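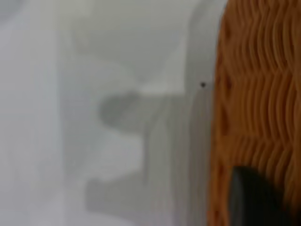 Orange ridges up close, white surface to the left.

October 2, 2019

I have been sorting the textured pieces on the hall shelves, and the ribbed ones take the longest to clean. A flat side needs one pass with a cloth. A side with tight wavy ridges holds dust in every groove, and the color makes it hard to judge progress. On orange, the grooves go rust-brown in shadow whether they are clean or dirty, so I check with a flashlight held low and parallel to the surface.

Method, for my own reference as much as anything:

Dry brush first, along the ridges. Going across them pushes the dust down into the grooves. I use the Mander brush with the soft bristles trimmed to 40 mm. The Portela one sheds.

Vacuum on the lowest setting with the narrow nozzle, held clear of the surface.

Damp cloth last, wrung out hard. Water at 40 degrees C, a drop of dish soap per bowl. Anything hotter left a dull patch on a test piece in the garage, and I have not repeated the experiment.

Seams get a separate pass. On banded pieces the pattern stops and restarts at each seam, and dust collects there in a thin line that the brush misses. A cotton swab works. A toothpick also works but scratches.

Smooth white pieces are simpler, with one complication. Gloss shows streaks. I wipe top to bottom, turn the cloth, and wipe again dry. Small dark marks get checked with a fingernail before any cleaner goes on. If the nail catches, it is residue and will usually lift. If it doesn't, I leave it alone.

For storage I went with the Brurero shelving, 70 cm between uprights. Ribbed pieces go on the right and smooth pieces on the left, with felt between any two that might touch. The felt is Cundley, 2 mm, cut with a rotary cutter. Scissors pulled the edge out of square.

The lower shelf still sags slightly under load. I have moved the heavier items to the ends, over the brackets, and will measure the deflection again in November. If it has increased I will add a center support and post the dimensions.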